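Schmuckrolle Bera von Dustano

Artikelnummer 1072
Farben: Sand, Nachtblau, Weinrot

Die Bera ist eine Rolle für Ohrringe, Ringe und dünne Ketten. Ich habe sie entworfen, weil meine Ketten auf jeder Reise einen Knoten bekommen haben. Innen ist ein weicher Baumwollsamt, außen ein festes Leinen, das man mit der Hand waschen kann.

Aufgerollt ist die Bera 40 cm lang. Sie hat 2 Fächer mit Reißverschluss, einen gepolsterten Steg für Ringe und ein Stück Filz mit kleinen Löchern für Stecker. Die Ketten werden einzeln an den Knöpfen eingehängt und unten mit einem Band festgehalten. Für breite Armreifen ist die Rolle nicht geeignet — dafür gibt es bei uns die Dose Zenda, die auch höher ist.
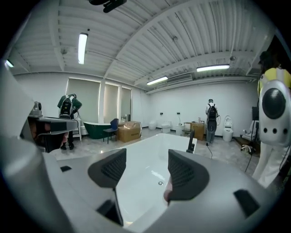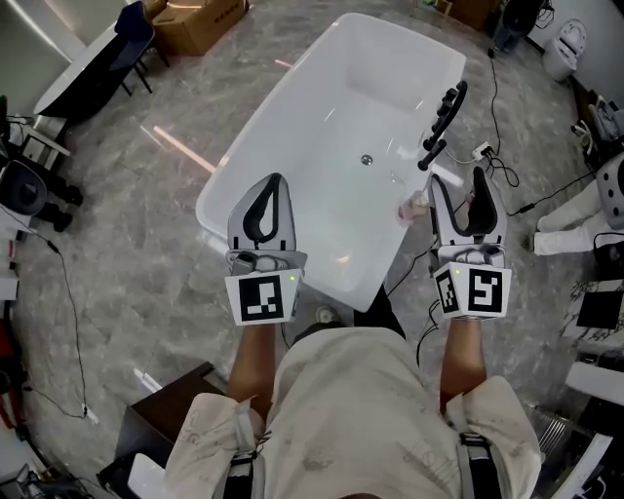
Bitte bewahren Sie Silber nicht lange in einem feuchten Raum auf. Es läuft dort schneller an, auch wenn es in Stoff liegt. Wer den Schmuck vor dem Duschen ablegt, soll ihn kurz mit einem trockenen Tuch abreiben und erst danach einrollen. Perlen kommen am besten in das linke Fach, denn dort kratzt kein Metall daran.

Pflege: Handwäsche mit lauwarmem Wasser, ohne Weichspüler. Den Filz vorher herausnehmen, er ist nur geknöpft. Liegend trocknen lassen, nicht bügeln.

Das Gewicht ist ungefähr 91 Gramm ohne Inhalt. Die Farbe Weinrot kann bei der ersten Wäsche ein wenig abgeben.

Genäht wird die Rolle von Inès Rolland und mir in kleinen Mengen. Wenn eine Farbe ausverkauft ist, kommt die nächste Serie im Januar. Auf Wunsch sticken wir bis zu drei Buchstaben auf die Lasche, das dauert dann einige Tage länger — bitte die Buchstaben im Feld „Bemerkung“ angeben.

Fenna Stevens, Dustano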